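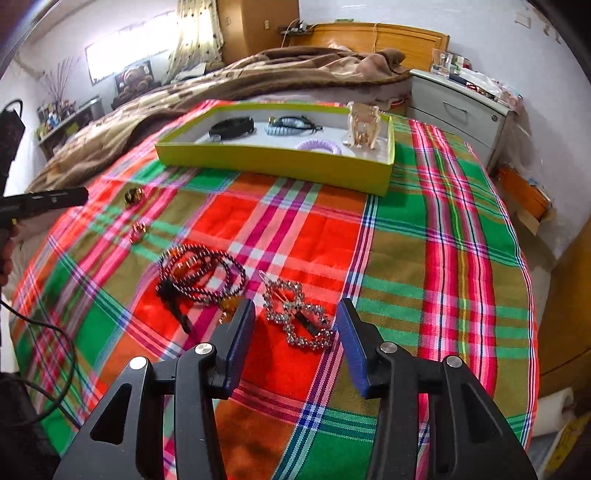
Rhinestone hair clip and beaded necklace.

Equipment Review: Skemel Portable Dance Floor by Bradel
Reviewed for the Canurholm Performing Arts Office by Tsion Yimer

The Canurholm Performing Arts Office lends staging, lighting and flooring to companies that perform in halls not built for dance. Member companies have asked for several seasons that the loan stock include a portable sprung floor. The Office obtained a Skemel floor from Bradel in May and placed it at the Kaushik Hall, a 120-seat venue with a tiled concrete floor, for use by resident and visiting groups. The findings below draw on the written comments of those groups and on the Office's own inspection. Bradel supplied the floor at the standard rental rate and did not see the review before publication.

Description

The Skemel is a system of interlocking square panels with foam blocks on the underside and a matte vinyl surface sheet that is rolled out and taped over the top. Edge ramps are included. Corner ramps are sold separately, a point the catalog does not make clear and one that cost the Office a second delivery. Panels lock by means of a cam turned with a hex key. Two keys come with the set, and companies are advised to buy more, as they are easily left under the surface sheet during assembly.

The panels travel upright on wheeled carts. A loaded cart weighs 400 pounds and should not be taken down a ramp by one person. It passes through a standard double door. It did not pass through the single door at the rear of the Kaushik Hall, and panels for that entrance had to be carried in by hand.

Assembly

The hall's technical manager, Anahera Bright, directed each installation. The first took most of a morning. Later ones went faster once the crew began laying from the center line of the stage outward, which the printed instructions do not suggest. The instructions start from a rear corner, and on an uneven floor this leads to a visible gap by the time the front row is reached.

The cams must be turned fully. A cam that is nearly closed feels closed to the hand, and the joint will then click underfoot. Ms. Bright recommends that one person do nothing but check cams after the last row is down and before any vinyl is unrolled.

The surface sheet should be left flat overnight before it is taped. When it was taped on the day of delivery, small ripples formed along the seams and the tape had to be lifted and replaced.

Performance underfoot

Shalini Sengar, whose company presents classical Indian dance, used the floor for a full evening program. Her dancers perform barefoot with ankle bells, and the sound of the foot striking the floor is part of the music. She reported that the floor was comfortable through long passages of stamping and that her dancers finished with less soreness in the shins than they are used to in the hall. She also reported that the floor was too quiet. The foam absorbs the lower part of the strike, and from the rear seats the bells could be heard more clearly than the feet. Floor microphones placed along the front edge improved matters, although they also picked up a loose panel.

Arlindo Medeiros, who teaches contemporary and social dance, held a rehearsal series on the floor. He found the spring even from the center to the second row from the edge. The outermost panels are stiffer, and a dancer landing there will notice. He has asked his students to treat the last panel on each side as walking space. The vinyl allowed a controlled slide in socks and held well under soft shoes. Rosin was not used, in keeping with the manufacturer's guidance.

Lợi Lâm directed a short theater piece with a small cast and a quantity of wheeled scenery. The castors left shallow tracks in the vinyl, most of which had faded by the following afternoon. A steel-framed staircase left marks that have not faded. The Office now asks that scenery with narrow feet be placed on plywood pads.

None of the companies tested the floor with tap shoes. Bradel offers a hardboard surface for tap and step dance, and the Office makes no finding on it.

Care and storage

The vinyl was cleaned with a damp mop and a neutral cleaner after each use. Body paint came away without difficulty. Black hair dye did not, and a stain remains near the stage left wing. Tape residue along the seams required a citrus remover and patience.

Stored panels need a dry room. The foam blocks are glued, and on 2 panels a block had come loose by the end of the loan. Bradel replaced both panels without charge, although the request had to be submitted by mail with photographs and the reply was slow.

Points for improvement

The Office has written to Bradel on the following matters.
Corner ramps should be part of the standard set or plainly listed as an extra.
The instructions should describe laying from the center.
The cam should give a clear stop when it is closed.
Carts should be offered in a narrower width for older buildings.

Recommendation

The Skemel is suitable for barefoot and soft-shoe work in halls with hard floors, and the Office will add it to the loan stock. It is less suitable for forms in which the sound of the foot must carry unamplified, and companies in those traditions are encouraged to book a trial session before committing to it. Productions with heavy scenery should speak with the hall beforehand.

Requests to borrow the floor should be made in writing through the Office and should state the stage dimensions, the width of the loading door and the type of footwear to be used. A crew member trained in assembly must be present at both installation and removal. The evening loading period at the Kaushik Hall ends at 10:30 p.m.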